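Chapter 6
Cups, Mugs and the Table They Stand On

Before we come to glazes and kilns and all the rest of it, I should like you to spend a little time with something you have very likely held already today. Most of us drink from a mug every morning (some of us from the same one for years, and woe betide whoever borrows it!) and yet if I asked you to draw yours from memory, you would probably get the handle wrong. I did, the first time my own teacher, Myrto Raptis, set me the task one dark Monday, and I have set it to every class of mine ever since.

This chapter is about plain household pottery, and we begin with the plainest piece of all, a white mug with no pattern on it. Decoration is a lovely thing, and we shall come to it in Chapter 7, but it does draw the eye away from the shape, and shape is what we are after for now.

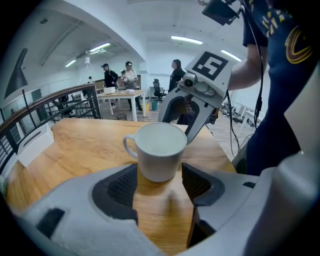
Page last changed: February

Look first at the rim. A thick, rounded one like this feels soft against the lip, and it stands up well to knocks in the sink, where a fine edge will chip sooner or later. Thin rims have their admirers all the same, and Filippos Sotiropoulos, whose workshop notes we shall be reading in section 6.2, would drink his tea from nothing else.

Then there is the handle, a simple curve on one side of a plain body. A good handle leaves room for your fingers and keeps your knuckles off the hot wall of the cup, and it ought to feel comfortable when the mug is full as well as when it is empty.

Lastly, give a thought to the table. White pottery looks very well on warm, orange-brown wood, and the colour of whatever lies beneath a pot changes how we see it far more than beginners expect.

Before you read on

Fetch a mug from your own cupboard and stand it on a bare table. Draw it from the side, taking 20 minutes over it, then turn it so that the handle points towards you and draw it again. Keep both drawings safe, as you will want them for section 6.1.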